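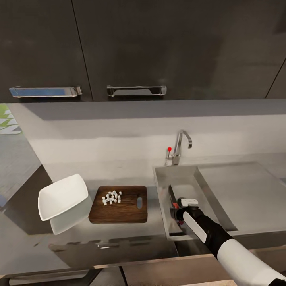

Bought the Gronow soft-close dampers for a kitchen full of doors my family slams, and the loudest thing in the house is now the dog. Took me one evening and a bad word or two. – Nest Price

Gronow Soft-Close Door Damper, Screw-On
Sold by Drurnlow Cabinet Hardware
Pack of 40
In stock

Overview

The Gronow is a small piston in a plastic housing. It screws to the inside of a cabinet, near the hinge, and catches the door in the last part of its swing. The door slows down, thinks about its behavior, and closes. No batteries, no app, nothing to pair with your phone.

It works with most hinged doors on frameless cabinets, upper or lower. It will not work on sliding doors, drawers, or the refrigerator. We get asked about the refrigerator more than you'd expect.

Doors with very weak hinges may stop short and hang open by a finger's width. Turn the dial on the nose of the damper one click toward the minus sign. If the door still hangs open, the hinge is worn out and deserves replacing. We sell those too, what luck.

What's in the pack

40 dampers, gray
Matching screws, plus 3 spares for the ones that roll under the stove
Drilling template (paper, so keep it away from your coffee)
One instruction sheet with diagrams drawn by somebody who has clearly met a cabinet

Fitting

Hold the template in the top corner on the hinge side and mark both holes. Drill shallow. Cabinet sides are thinner than they look, and a hole that comes out in the neighboring cabinet is hard to explain. Screw the damper on, close the door, and adjust the dial until it shuts the way you like. Big doors may want two dampers, one top and one bottom.

Work over a drop cloth if you care about your floor.

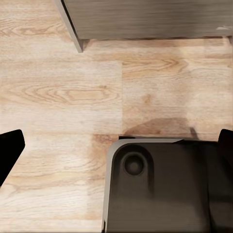
Gray cabinet base on pale wood-grain laminate.

Toe kicks and base panels don't need dampers. They do pick up chips, and for those we suggest the Omik touch-up stick, sold separately in a range of grays with names like Harbor and Regret. Test it somewhere low first.

Specifications

Type: screw-on piston damper
Adjustment: rotary dial, front
Fits: frameless cabinets, hinged doors
Tested to: 2,000 closings per unit before packing is approved on each new batch
Finish: gray only. We tried white. It went yellow.

Compared with the Gamberg

The Gamberg clip-on costs less and goes on without a drill, so renters tend to like it. It also comes off without a drill, usually during dinner. If you own the walls, get the Gronow. If you have a landlord, get the Gamberg and a little patience.

Customer rating

1,738 reviews. Most are kind. The most common complaint is that people still push the door out of habit and then feel silly. The second is from a gentleman who misses the noise.

Shipping and returns

Orders leave our warehouse the next business day. Unopened packs can come back for a full refund. Opened packs can come back too, provided the screws are in the bag and not in your cabinet. The white version was discontinued in July and cannot be exchanged for itself.

Page last updated 23/02/2019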